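3.2 Sorting on the bed

When we first sat down to plan the study with Naheed Kazmi and Farzana Minhas, we supposed that people living in a single room would sort their small belongings at a table, as most of the earlier writing on household storage takes for granted. Our visits in Tasstead taught us otherwise, and rather quickly too. In room after room the bed was the widest flat surface to be had, and so it was the bed that did the work of a table, a counter and very often a closet floor. Residents would set an open carton on the covers and gather into it whatever had no settled home, chargers and little bottles and boxes kept long after anyone could say what had come in them.

We came to call these cartons "holding boxes," a name we owe to Danish Magsi, who heard it from a tenant in Murneck and was kind enough to write it down. A holding box is a very forgiving sort of container. Things of quite different kinds lie together in it (Figure 4), and the larger goods of the household, the suitcase and the refrigerator and the water jug, stand close by along the edges of the room. 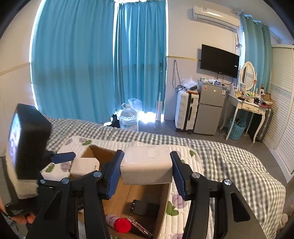
3.3 Tops of things

The second habit we want to dwell on a little is the use of upper surfaces. Refrigerators and suitcases served as shelves in many of the rooms, and tenants spoke of them fondly as such.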